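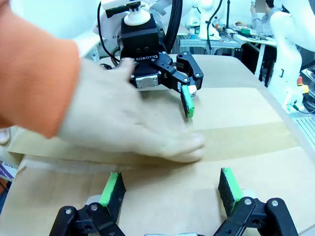
Closing a carton is the part of packing we like best, and it gets very little space in the work we build on. Most of the earlier studies stop the clock when the last item is in. Our packers kept working well past that point: they lowered the minor flaps, brought the major flaps together, checked the seam with a thumb, taped, and then went back over the tape and the board with an open hand. We call this last step the *settling press*. A flat palm with the fingers spread, laid on the board next to the tape (Figure 4a), is the form of it we coded most often. It differs from the rubbing stroke that runs along the tape itself, and the two should be kept apart when hand use in packing is scored. A rubbing stroke works on the adhesive. The settling press works on the whole lid, and a packer who does it is also finding out how full the carton is.

### 4.2 Flaps, seams and the settling press

The cartons in this part of the study came from two suppliers, Boteck and Porkik, and were all of the regular slotted kind, with four flaps at the top and four at the bottom. Twenty-eight packers closed 300 cartons between them. Everyone wore light gloves, which we had worried about during the pilot in July. Gloves dull the fingertips, and our pilot packers told us so in strong words. But the gloves changed which part of the hand did the checking, and that gave us one of the nicest results in the paper. With bare hands, the pilot packers ran a fingertip down the seam. With gloves on, they moved to the palm and the heel of the hand, and they pressed where before they had stroked. Several of them did not know they had switched until they watched the recordings.

The load was the same throughout: folded cotton sheets, a padded envelope, and one loose item of 700 grams that could shift if the fill was poor. We chose cloth on purpose. Cloth pushes back. A carton of books closes or it doesn't, and there is little to learn from the hand that closes it. A carton of sheets will let you press the lid down, and then it lifts the lid again slowly as you let go. Packers read this very quickly. When the lid came back up, they opened the flaps and moved the sheets toward the corners, nearly always without a word and nearly always with the same flat, sweeping push.
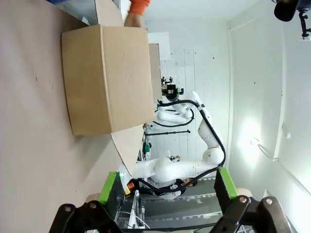
Flaps deserve more credit than they get. An open flap is a handle, a shelf, a funnel and a thing in the way, often within the same few seconds, and the packers who worked most smoothly were the ones who had decided early where each flap should go. Folding them well outward clears the mouth of the carton, and with the flaps out like this (Figure 4b) a forearm can go down behind the far side of the box with no need to turn the box first. We coded this as a *far-side reach*. It was common before the first fold and nearly vanished after it. Some packers used the reach to steady the carton from behind, others to feel for a bottom flap that had not caught, and a few used it both ways in the same closing. In our first coding scheme all of these went under "hold," and we lost a good deal of detail by it. The scheme in Appendix B splits them.

There is a small cost to the outward fold. The crease softens each time it is worked, and a soft crease gives a flap that will not stay down by itself. Packers who folded the flaps out once and left them out had an easier time at the tape than packers who fiddled. We saw this in both brands. Porkik board is a little stiffer at the crease and forgave more fiddling. Boteck board took the first fold better, and two of our packers loved it so much that they asked for it by name in the later blocks.

The order of folding was more varied than the printed guides suggest. The textbook order is short flaps first, then long flaps, and most closings did follow it. In the rest, one long flap came down early as a sort of lid to keep the sheets in place, was lifted again to let the short flaps in, and went down for good at the end. We scored this as an error in the pilot. We have since changed our minds completely! It keeps a springy load under control with one hand while the other hunts for the tape, and the packers who did it had fewer bulging lids at the end.

Tape placement we judged by eye against a printed card. A good strip lies along the center seam, covers both edges of the long flaps, and folds over onto the end faces far enough to hold. The fold-over is where most of the variation was. Packers in a hurry cut the strip short and pressed the stub down hard, as if force could make up for length. Clear tape made this harder to judge, and at low angles the light on it made it easier again, so the lamp over the bench was moved twice before the main blocks began and then left alone.

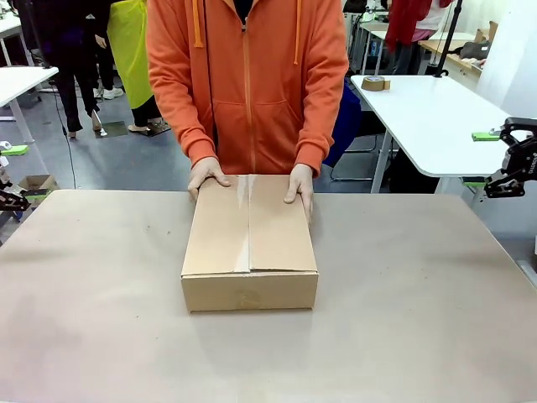 Ziad Saliba, reading a draft of this section, objected that the two-handed hold on a closed carton should not count as part of closing at all. In his view the job ends with the tape, and whatever the hands do after that is getting ready to lift or slide the box. He would move every such hold into the transport phase, where it would shorten our closing times and bring them nearer to the ones in the Muñoz warehouse notes.

We took the point seriously and rescored every closing both ways. The answer depends on what the hands do next. When both hands came to the far corners of the lid and the box then moved within two seconds, we now agree with Saliba, and those holds have been shifted to transport. When the hands stayed at the corners and the box did not move, we kept them in closing. The corner hold does something the palm press cannot. It pulls the long flaps slightly apart at one end, and if the tape has a weak grip, the packer will feel it go. A still picture of such a hold (Figure 4c shows one, with a gloved hand at each far corner of the taped lid) cannot settle which kind it is, and we would warn anyone who plans to code closing from single stills. You need the seconds on either side.

Cristian Tamayo did the rescoring blind to the first pass. Agreement was good for the palm press, good for the rubbing stroke, and only fair for the corner hold, as you would expect from a category that people argue about over lunch. Most of the misses came from one packer with a habit of resting both hands on the lid while looking around for the next carton. It is a lovely, calm habit and it ruined a whole column of our table.

Time is the other place where the settling press repays attention. Packers were asked to work at an even pace for blocks of 20 minutes, with a break and a drink between blocks. Early in a block, the press was quick and came once. Late in a block, it came more often and lasted longer, and it began to look like a rest. We believe it was a rest, at least in part. A packer leaning on a closed box gets a moment off the feet and out of the shoulders, and can do it without appearing to stop. Anyone designing a bench for this work should take note of the height at which that lean is comfortable. Our bench was a touch low for the tallest packers, who bent at the waist to press and said so on the comment sheets.

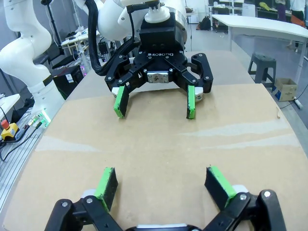
Does the settling press make for a better closed carton, or does it only make the packer feel better about it?

It does help the tape, by a small amount, and it helps the packer's judgment a great deal more. Cartons that got at least one full palm press had fewer lifted tape ends when we checked them the next morning. The gap was clear for Boteck cartons and slight for Porkik ones. The bigger effect was on reopening. A packer who pressed and felt a hollow under the board would often cut the tape, add a folded sheet, and close again, and those second closings were among the best in the whole set. Packers who went straight from tape to the stack had no such chance, and their hollow cartons stayed hollow.

Two limits should be stated before we move on. The load was soft, so the springy lid that drives much of what we saw would be absent with tins or jars, and we would love to see the same coding tried on those. All closings were also done standing, with the carton on a table. In the Nutska packing rooms we visited while planning the study, a fair share of closing is done on the floor, with a knee on the lid. The knee is a settling press too, and a very effective one, but our scheme has no code for it yet.

The next section turns to opening. We expected it to be closing played backward, and the flap data in Table 6 show how wrong we were, starting with which hand goes to the seam first.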